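Rechercher un article, un dossier... OK

Équipement > Robotique > Investissement

Robot de plonge : ce que le devis ne chiffre pas

Pour sa cuisine centrale, Prarno a mis deux offres en concurrence, Brunis et Malden, sur un bras unique avec pince. Les prix d'achat étaient proches. L'écart s'est creusé sur les consommables : chez Brunis, le jeu de doigts de pince est facturé 265 euros, chez Malden 977 euros, capteur compris.

Le cahier des charges, rédigé en mars, fixait une période d'essai et 1 136 cycles de préhension avant réception. Il ne disait rien de l'état de la vaisselle présentée. Or un bol blanc et brillant, avec des particules brun-rouge sur la paroi, impose d'autres réglages qu'une pièce mate et propre. 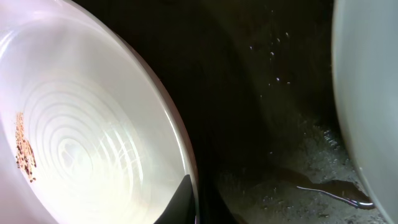 Il faut donc budgéter l'éclairage avec le bras. Les reflets faussent la détection du bord - le poste est souvent oublié - et un diffuseur ajouté après coup oblige à recalibrer. Même remarque pour l'étanchéité du poignet, à exiger par écrit dès la consultation.

L'intégrateur Deák propose de séparer le contrat en deux lots, mécanique et vision. Prarno a retenu ce schéma, avec pénalités distinctes. La maintenance reste à négocier.

Mis à jour le 23/7/22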